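About Clovurham Community Choir School

Clovurham started in a rented hall with one upright piano and a very small group of singers. Willy Verbeke, who had moved here from Belgium, wanted a place where adults could learn to read music without an audition. We still do not hold auditions for our beginner classes.

Today we teach singing, ear training and theory to children and adults. Some 100 people come through our doors in a normal week, from seven years old to well over eighty.

Our classes

Paltik is our choir for children. They sing in unison and in simple rounds, and they learn the notes by hand signs first. Jolien Brouwer has led Paltik from its first season.

Notis is for adults who are beginning to read music. It runs for 20 weeks, with one class each week and a short practice sheet to take home. Please bring a pencil — pens are not good for marking a score!

Our chamber group, Ham, sings mostly older music in four and five parts. New members are welcome after they finish Notis, or after a talk with Godelieve Van Acker, who conducts.
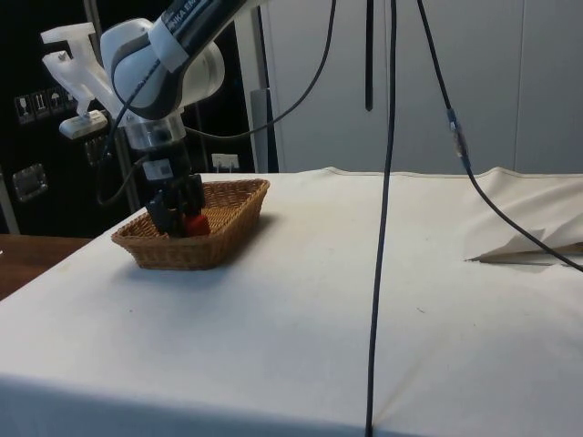

Our teachers

Godelieve Van Acker studied choral conducting and organ. She teaches theory on two evenings and prepares all the scores for Ham.

Abdul-Rahman Korletey is our accompanist. He also gives private lessons in piano and in harmony, and he arranges songs for our end-of-year concert.

Aileen Quiambao teaches voice. Her special interest is the adult voice, and singers who come back to music after many years will find her classes very comfortable.

Our library

We keep 996 pieces of sheet music, catalogued by voice and by language. Enrolled singers can borrow up to 2 scores at one time. Please return them before the next term begins, so that other people can practise from them also.

Joining us

You can enrol at the start of any term. Fees are paid by the term, and families with more than one child in Paltik pay a lower rate. If the cost is a difficulty, write to Jolien and she will answer you privately.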